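**Ticket 816 -- Subtitle drift and wrong episode order, "Skarkov" season 2**

Opened by: Nouhaila Samir
Assigned to: Woo-jin Shim
Product: Imero media library
Status: Closed
Opened: 30th August

**Report**

I keep the animation shelf for our club library. We have the full run of *Skarkov*, the giant robot cartoon, with the original audio and the English dub on separate tracks. Since the last Imero update two things are wrong with season 2.

1. Subtitles start on time but are late by the end of every episode. By the closing credits they trail the dialogue by a couple of seconds.
2. Episodes are listed in the dub broadcast order. We want the original order. In the dub order Captain Langat dies and then shows up alive in the next episode, and members keep writing to me about it.

Season 1 is fine. I haven't changed any files.

Steps to reproduce: open season 2, pick any episode, turn on English subtitles with the original audio, skip to the last scene.

**Reply -- Woo-jin Shim**

Thanks. Could you send me:

- the library log from the Settings page
- one subtitle file from season 2
- the frame rate shown under File Info for the same episode

Also, was season 2 copied from the same discs as season 1?

**Reply -- Nouhaila Samir**

Log and subtitle file attached. File Info says 23.976. The discs are from different sets. Season 1 is the Flosdale reissue. Season 2 is an older set that Mounir Kabbaj gave us in March, and he made the subtitle files himself from the booklet translation.

**Log excerpt**

```
scan: Skarkov/Season 2
match: order=dub (source: online listing)
note: local order file found, ignored
subs: external, timing base 24.000
video: 23.976
subs: rate conversion off
```

**Reply -- Woo-jin Shim**

Two separate causes.

The subtitles were timed against 24 frames a second and the video runs at 23.976. The old version of Imero converted this silently. The new one has a switch for it, and the switch is off by default. That fits what you see: fine at the start, worse as the episode goes on.

The order problem is from the online listing. You have a local order file in the folder, but the update gives the online listing priority.

Please try this:

1. Settings > Subtitles > turn on "Match subtitle rate to video."
2. Settings > Library > set "Episode order" to "Local file first."
3. Right-click season 2 and choose "Rescan, keep watch history."

Don't use plain "Rescan." It clears the watched marks for every member.

**Reply -- Nouhaila Samir**

Order is fixed. Langat stays dead until the finale, as he should.

Subtitles are better but not right. They are now off by the same amount from start to finish, close to a second early. Episode 2 is the exception and looks fine.

**Reply -- Woo-jin Shim**

A constant offset is a different problem. My guess is that the older discs have a short distributor logo before the opening titles and it was trimmed from your files. Does episode 2 still have the logo?

**Reply -- Nouhaila Samir**

Yes, it does. I asked Mounir and he trimmed the rest by hand. He missed that one.

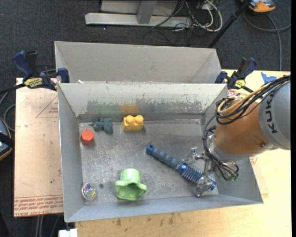

He remembers the logo running 70 frames but isn't sure he cut at the same point each time. Is there a way to shift a whole season at once, or do I have to go one by one?

**Reply -- Woo-jin Shim**

You can do the whole season. Select every episode except 2, then Edit > Subtitle offset. Later is positive, earlier is negative. Start with +0.9 seconds and check a line where you can see the speaker's mouth. The transformation call in the first act works well, it's always a close-up and the timing is tight.

The full 70 frames would be nearly three seconds, so it looks as if he left part of the logo in, or timed the subtitles from a partly trimmed copy. Go by ear and ignore the arithmetic.

**Reply -- Nouhaila Samir**

+0.9 was a touch short. +1.0 is good on all the ones I checked. Souad Radwan watched the two-part finale with it last night and had no complaints -- she is the one who first noticed the drift.

One more thing, low priority. The villain's theme song has no subtitles at all now. It used to have them.

**Reply -- Woo-jin Shim**

Song lines are tagged as a separate style in that file. Settings > Subtitles > "Show lyrics." Also off by default in the new version.

**Reply -- Nouhaila Samir**

Found it, works. You can close this.

**Internal note -- Orathai Ruangrit**

Closing as resolved. Default for rate matching passed to the settings team. Help page on episode order still shows the old menu and needs an edit.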